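Grerby Brush and Ink Kit for school robotics clubs

The Brush and Ink Kit is a term project for clubs that already own a small arm, or are about to buy one. Pupils teach the arm to take a calligraphy brush from a hanging rack, dip it, make a set of strokes on paper and hang the brush up again. It was written with the after-school club at Celtow and is now in its second edition.

We chose calligraphy because the parts of the job are easy to tell apart. Hanging a brush on a hook is a placing task. Dipping is a matter of height. The stroke itself depends on speed and pressure, and the paper keeps a record of every attempt, so pupils can lay last week's sheets next to this week's and see what changed.

What you get

Rack with crossbar and hooks
Brushes in mixed sizes
Ink dish with weighted base
Practice paper, 100 sheets
Wrist camera bracket with 2 spare screws
Pupil workbook and leader's notes
Kolář soft fingertips, one pair

The arm, the camera and the ink are not included. Any water-based ink will do. Please don't use waterproof ink with the soft fingertips, as it stains them and makes them slippery.
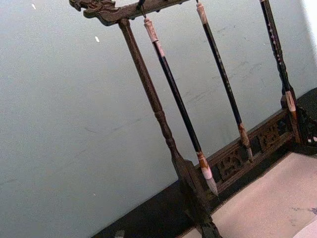
Most clubs spend the first two sessions on the rack alone, with no ink on the table. A brush on a hook swings when it is touched, and pupils soon find that a fast approach makes the next attempt harder. The workbook asks them to try three approach speeds and write down how long they had to wait before closing the fingers. Older groups can go on to find the brush from the camera picture. Younger ones can use fixed positions and mark the rack's place with tape.

You can use your own rack and brushes if you have them. Measure the gap between neighbouring brushes before you start and enter it on page one of the workbook. If the fingers won't fit between two brushes, hang them on every other hook.

The Griltano challenge

Clubs with the kit can enter the Griltano challenge, held each December. Teams have 330 seconds to pick up a brush, draw a set character and return the brush to the rack. Points are lost for a dropped brush or for ink outside the sheet. Rules are in the back of the workbook, and the current entry form is sent out with every order.

Ordering

Order code 1339. Schools may pay by invoice. Workbooks, paper and fingertips are also sold separately. Owners of the first edition only need the new workbook and the camera bracket, as the hooks and ink dish have not changed.

Page updated 2018-05-05

Contact us | Delivery and returns | © Grerby | Back to top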